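Sorting big dome push buttons into bins before wiring – how do you keep the terminals from getting bent?

Asked by Guilan Xie
Tags: arcade, switches, workbench, storage

I am building a two-player quiz cabinet and bought a mixed lot of large round push buttons with the switch housings already attached. The lot came from Punard in one carton with no dividers. A few arrived with the terminals pushed over at an angle, and I straightened those with flat pliers.

My plan is to sort by color into plastic bins on the bench and pull from the bins as I wire each panel. The yellow ones go in a pink bin, which was the only spare I had. 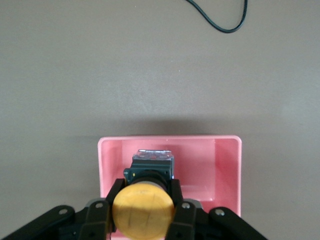 The bins are smooth inside, so anything placed in them slides when the bin is moved. With one button in a bin this does not matter. With a full layer, the housings knock against each other and the terminals take the load. I have tried laying them all in the same direction, which helps until someone picks up the bin by one end.

Two questions:
Should the button go in face down or on its side?
Is it worth removing the switch from the button body for storage, and refitting at the panel?

Total is some 30 buttons. They will sit until December, when the panels come back from the cutter.

2 answers

Gerardo Soriano
Accepted answer

Face down, one layer, with a liner. The dome is the strongest part of the assembly and the terminals are the weakest, so the terminals should point up with nothing resting on them. On its side, the button rocks on the edge of the dome and the housing swings into whatever is next to it.

For a liner I use the ribbed rubber drawer mat sold by the roll. Cut it to the floor of the bin, not up the walls. Foam also works but sheds after a year or so. Dome faces pick up fine scratches from grit, so wipe out the bin before lining it. Light scuffs mostly come out with plastic polish. I have used Lureck cream on acrylic domes – test one first.

On the second question, it depends on the mount. If the switch holder is a quarter-turn bayonet, take it off. It is a few seconds per button and you need it off anyway to pass the body through the panel and run the nut up. Keep the holders in a separate bin. If the switch is held with screws, leave it on until install day or you will lose screws.

Terminals that have been bent and straightened once are usually fine. Twice, I replace the microswitch. Check continuity on each one before it goes in the panel, pressed and released.

Comments (3)

Guilan Xie: They are quarter-turn. I had been turning them the wrong way and assumed they were glued. Will pull the holders tonight.

Gerardo Soriano: Note which way the lamp is facing if yours are the LED type. Polarity is not always marked on the holder.

Guilan Xie: Not marked on mine. I put a dot of paint pen on the positive side.

user978

just use egg cartons. or the Uritz parts boxes with the moveable dividers, the deep ones not the shallow. I had over 300 switches in those in the garage and never bent anything. the Kang ones look the same but the dividers pop out

Comments (1)

Gerardo Soriano: Egg cartons are too narrow for the large domes. They are fine for the bare microswitches.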